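Labelling contact phases in two-handed cup demonstrations
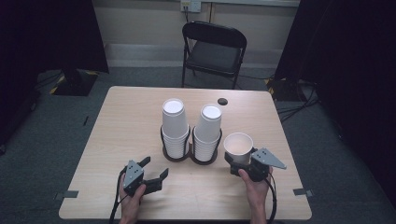 Does a demonstration need phase labels if the policy is trained end to end?
The policy trains without them. The labels are used afterwards, to find out which part of the task a failed rollout failed in, and to balance the training batches so that short contact phases are not swamped by long reaching phases.

This page describes the labelling procedure used for the Bitden cup set. The set holds 445 demonstrations recorded with a pair of hand-held grippers, one per hand. It assumes you have the trajectories already aligned to the head view and both gripper widths exported as plain columns. If the alignment step has not been run, do that first, as none of the thresholds below mean anything on unaligned data.

What you need

Aligned trajectories, one folder per demonstration.
Gripper width for left and right, in millimetres.
The Mikuš label tool, or any viewer that can step one sample at a time and write a text file.
A calibration file for each gripper giving its fully open and fully closed width.

Step 1. Normalise the widths

Divide each width by the calibrated range so that 0 is closed and 1 is open. Do this per gripper. Left and right units differ slightly at the closed end, and a shared calibration will shift the grasp labels on one side.

Step 2. Mark candidate grasps

A candidate grasp is any interval in which the normalised width falls and then stays level for at least 40 samples. Paper cups deform under load, so the level section is rarely flat. Allow a slow drift downwards. Reject intervals where the width reaches 0, which means the jaws met with nothing between them.

Step 3. Assign phases

We use 4 phases per hand: reach, grasp, carry, release. A hand that is waiting keeps the label reach until its own jaws begin to close. An earlier version had a separate idle label. It was dropped after two annotators could not agree on where idle ended, and merging it into reach made no difference to the batch balancing.

Carry starts at the first sample where the gripper position changes by more than 2 mm with the width level. Pulling a cup out of a nested stack often shows a short stall before the cup comes free. Label the stall as grasp. If it is labelled carry, the carry phase acquires a cluster of near-zero velocities and the policy tends to hesitate at the stack.

Step 4. Check by eye

Step through every boundary in the head view. Width alone cannot tell you whether one cup was taken or two. Double picks get the flag D in the last column and stay in the set. They are excluded from training and kept for the failure classifier.

Step 5. Write the file

One line per phase: hand, phase, first sample, last sample, flag. Left hand lines come first. Phases must not overlap within a hand, though they will overlap between hands.

Result

With phase-balanced batches, almost all the remaining errors in the Barnport evaluation fell in the grasp phase. The unbalanced baseline spread them over grasp and release. We have not repeated this on the Pirbridge tables, where the stacks are shorter.

Known problems

Release is labelled late when the cup sticks lightly to a jaw. Gun-woo Oh has a script that moves the boundary back using the vertical velocity; it is in the tools folder and is off by default. Check its output by hand before using it on demonstrations with the D flag.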